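# Reading the Footnotes: How Popular Biographies Handle Their Sources

A general reader who buys a biography usually gets two books. The first is the narrative. The second, set in smaller type at the back, lists where the narrative came from. Most readers never open the second one, and publishers have responded by making it shorter, moving it online, or dropping note numbers from the main text.

The last practice is called blind noting. The page carries no superscripts. At the back, each note is keyed to a page number and a few words of the sentence it supports. The method keeps the page clean. It also means that a reader in the middle of a chapter has no signal that a given claim is sourced at all.
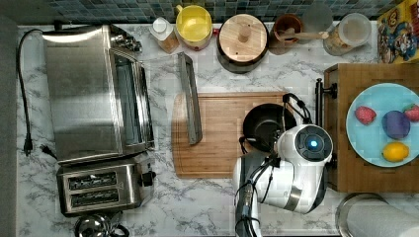
The difference matters most for dialogue. When a book places words in quotation marks, a source should exist: a letter, a transcript, a diary, a recorded interview. In a numbered system, an unsourced line of dialogue stands out. In a blind system, it looks the same as a sourced one until the reader turns to the back and finds a gap between two keyed phrases.

Morside, a history imprint with offices in Brornport, put numbered notes back into its biography line last October. Its style sheet is four pages long. Every direct quotation needs its own note. Paraphrase may be grouped, one note to a paragraph, provided the sources are listed in the order they are used. Anything the author infers, such as a mood, a motive or the weather on a given afternoon, must either carry a note or be worded as inference.

The rule on inference caused the most work. In one 14-chapter life of a canal engineer, the copy editors marked 53 sentences that stated a feeling as fact. Most were repaired with a small change of verb. Several came out entirely, among them a passage on the engineer's thoughts during a night crossing for which the only record was a ticket stub.

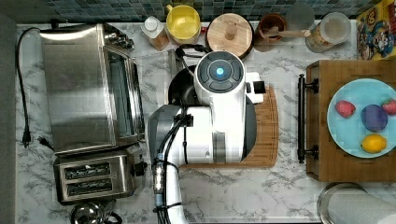
Length is the standard objection. Full notes for a long biography can add 50 pages, and those pages cost money to set, check and print. The Boström series of short lives handles this with a split. Notes to quotations are printed; notes to background reading go into a file on the publisher's site. The printed book stays thin, but the file has to be maintained. A web address in a hardcover cannot be corrected after the print run, and a reader who finds a dead link has no second route to the material.

Archive references have a similar weakness. Collections are renumbered, merged and moved. A note that gives only a box and folder may point to nothing after a library changes its system. The safer form gives the writer of the document, the recipient, the date and the collection name first, and the box number last. An archivist can then find the item even when the box number has changed.
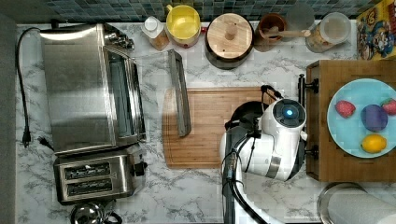
One reader of the Boström books wrote to the publisher that the online notes were searchable and the printed ones were not, and that given a choice she would take the file over the paper. She asked only that it be offered as a plain download, so that a copy could be kept with the book.

The electronic edition ought to settle the argument, and so far it has not. A linked note number takes the reader to the source and back in two taps. Blind notes convert badly, as the page numbers they depend on do not exist in a file with adjustable type. Conversion tools such as Jikex can attach each keyed phrase to its place in the text, but the match fails when a phrase occurs twice in a chapter, and those cases have to be fixed by hand.

Audio is worse. Recorded biographies normally omit the notes, and some omit the author's statement on sources as well. The listener hears invented and documented dialogue in the same voice.
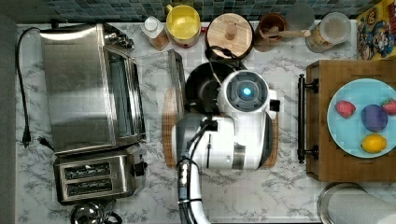

Numbers in the text are a distraction, according to a letter Morside received after the change, and a trusted author should not need them on every page. The letter proposed a single essay on sources for each chapter, written in full sentences, with the disputed points discussed openly.

Such essays have real value. They can rank sources, explain why one diary was preferred to another, and admit where the record is thin. They are a poor tool for checking a single sentence, and Morside now asks for both where the budget allows. The essay is capped at two pages per chapter and is placed ahead of the notes it introduces.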